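How to Clean and Store Clear Plastic Containers So They Stay Clear

By Pak-hei Yu
Updated 11 Aug 2018

Clear plastic tubs, cake covers and salad domes look good for a few months and then go dull. Most of that dullness is detergent film and fine scratching. The film comes off. The scratches don't, so most of this page is about not making new ones.

I use this method on smooth containers and on the ribbed kind. Ribbed ones take longer. Grease and sugar sit in the grooves and a flat sponge goes right over them.

What you need

A sink or dishpan big enough to turn the container in
Mild dish soap, no scrub particles
White vinegar
A soft brush (a baby bottle brush or an old soft toothbrush)
2 microfiber cloths, one for washing and one for drying
A table or counter with nothing gritty on it

Skip the green scouring pads, melamine sponges, baking soda paste and anything sold for ovens. Glass cleaner with ammonia is also a bad idea on many clear plastics. It can leave a haze or tiny cracks near the rim that you won't see until later.

Step 1. Rinse before you touch it

Run lukewarm water over the whole container, inside and out, before any cloth goes near it. Crumbs and sugar grains are hard enough to scratch. Let the water carry them off. If there is dried frosting, fill the container or lay a wet cloth over the spot and leave it for 18 minutes. Don't pick at it with a knife or a fingernail.

Keep the water lukewarm. Very hot water can warp a thin rim, and once the rim is warped the cover rocks on the plate and lets air in.

Step 2. Wash along the ridges

Put a small squirt of soap in the water, not on the plastic. Wipe smooth parts with the cloth using light pressure. On a ribbed container, work the brush in the same direction as the ridges, from the top down to the rim. Going across them just pushes the grease from one groove to the next.

The rim needs its own pass. Run the brush around the edge, then turn the container over and check the underside. If the rim is folded or has a lip, old water collects in there and that is where the smell comes from.

Step 3. Take off the film

If the container still looks gray or cloudy after washing, mix one part white vinegar with four parts water. Wipe it on, wait a few minutes, and rinse well. A container with years of dishwasher film may need this done twice. My old Bosell cake cover did. The newer Catuvo tub I keep rice in has never been through the dishwasher and has never needed it.

If the cloudiness feels rough under a fingertip, it is scratching and vinegar won't help.

Step 4. Dry it on a clean, flat surface

Shake off the water, blot with the dry cloth, and follow the ridges again. Then set the container on a bare table or counter to finish. Wipe the table first. A dish towel underneath is fine for an hour, but lint sticks to damp plastic and you end up washing it again.

Raise one side on the handle of a wooden spoon so air can get in. A wet container set flat on its rim will fog up inside and can leave a ring on a wood table.

Step 5. Check it against the light

Do this near a window with daylight coming from the side. Turn the container slowly and look along the ridges. Clean plastic gives bright streaks that run the length of each ridge. Film shows up as a flat gray patch where the streaks stop. If you find one, repeat Step 3 on that spot only.

A pale tabletop makes this easier — you can look through the plastic and see how well the grain of the wood comes through. 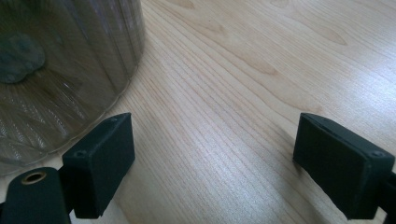

Step 6. Put it away

Store the container where nothing rubs on it. If you have to stack, put a paper towel or a thin cloth between pieces. Most of the scratches on mine came from stacking, and nearly all of them are on the inside where the next one sat.

Leave lids off or ajar. A sealed container holds whatever smell was in it. Keep it off the top of the refrigerator and away from the stove, and don't put heavy things on a dome.

If the plastic smells

Fill the container with crumpled newspaper, close it, and leave it overnight. Wash it again in the morning. For onion or curry, repeat the next night. If it still smells after that I use the container for clothespins.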